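Hi Rodrigo,

Time for the spring update on the Yimyam letters. I'm writing this on Tuesday, March 26, 2024, with the window open and a stack of photocopies trying to leave through it, so forgive me if I jump around.

The big news first: the transcription is done! All 613 letters between the Guler publishing house and its novelists are typed up, and 520 of them have been checked against the originals. Qianru Xu is working through the rest, and she's slowed down a bit now that she's into the sales manager's handwriting (tiny, slanted, brown ink on brown paper). I had hoped to tell you in November that we'd be finished by now, so yes, we're behind. I think she'll get there before summer.

What has surprised me most is how much of the mail is about covers. One author wrote four times asking for her name to be bigger than the title, and the firm kept sending back polite notes about the cost of the second color.

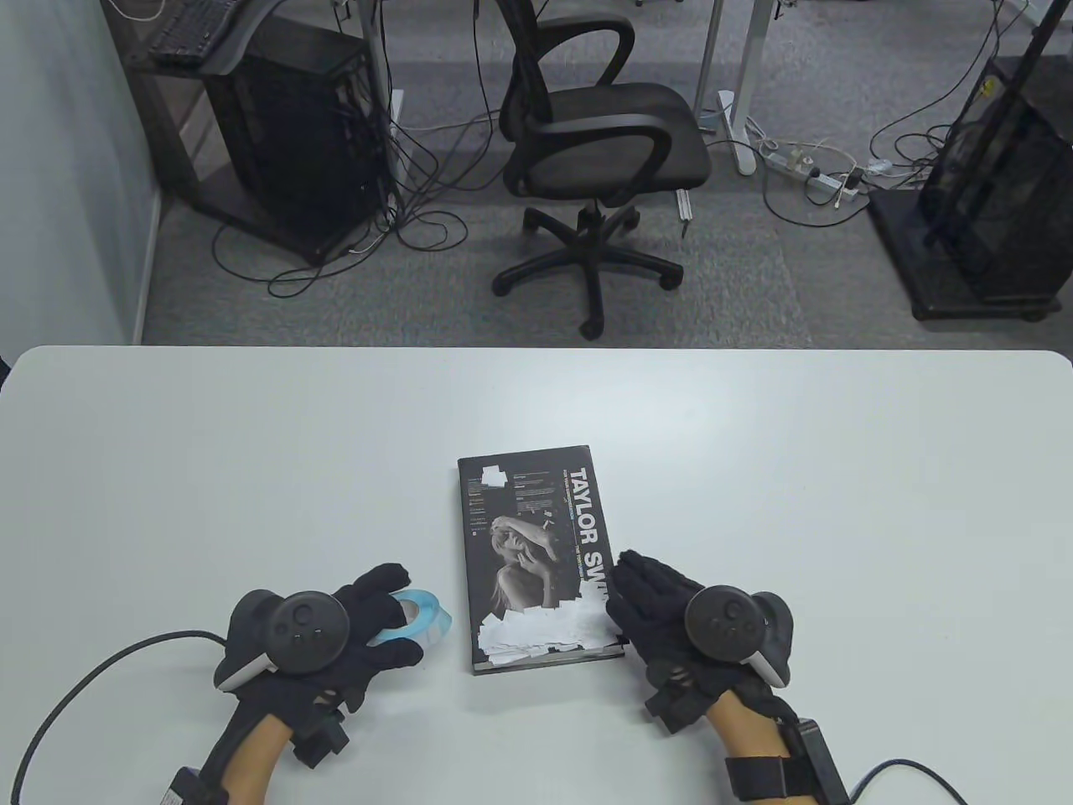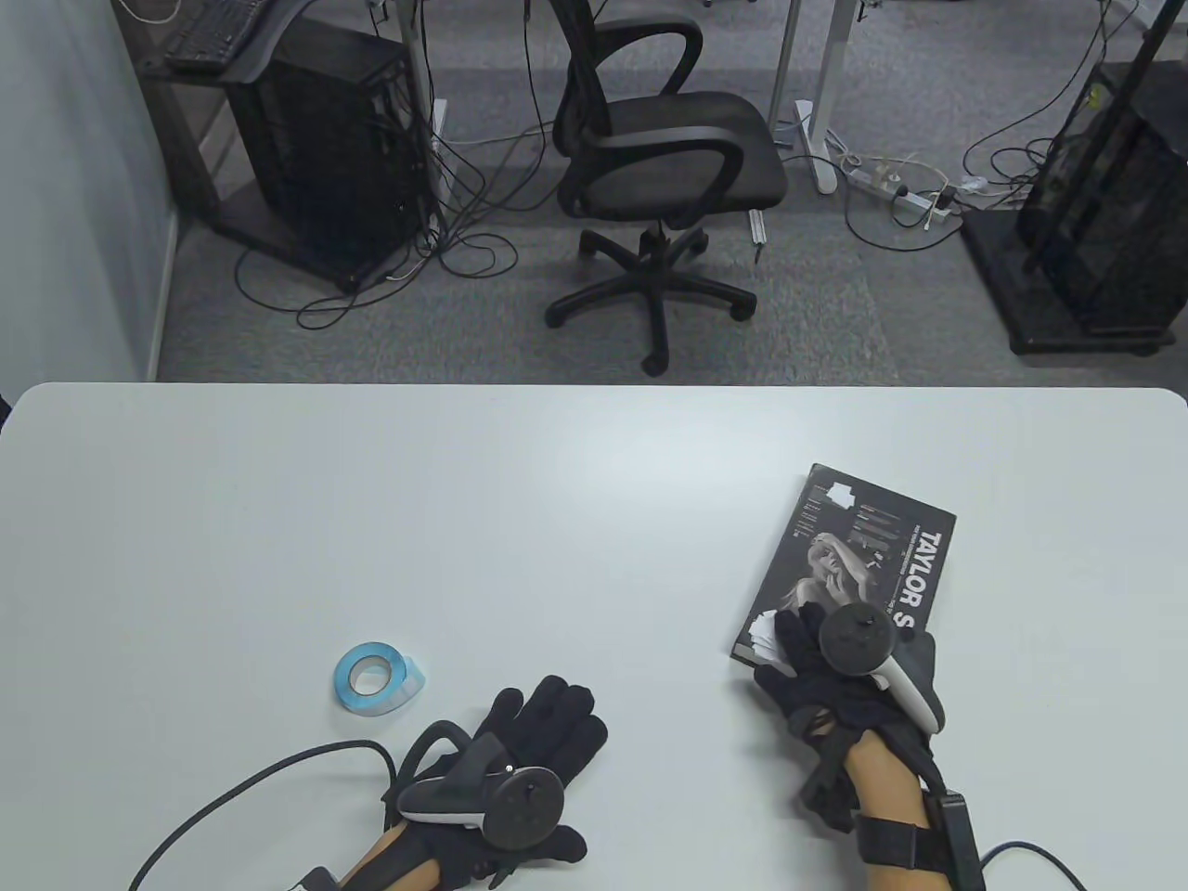 The reviews are going slower. We've pulled 209 newspaper notices so far, mostly from the Turken scrapbooks, and whoever pasted those in trimmed off the dates more often than not. Stefaniia Kostiuk has been matching the type on the backs of the clippings to known papers, and she's placed a lot more of them than I would have bet on. I'd like to keep her on the extra day a week if the budget will stand it.

Money: we're under on travel and over on scanning. The Ilico invoice came in higher than the quote by the price of 2 oversize ledgers, which I should have listed in the original request and didn't. Could I move the difference across from travel? Theerawat Srisuk has the figures and will send them to you separately.

Next up is the introduction, which I've started twice and thrown out once. You'll have a draft of the first half with my next report, along with the list of letters we still need permission to print.

Wanpen Sriwong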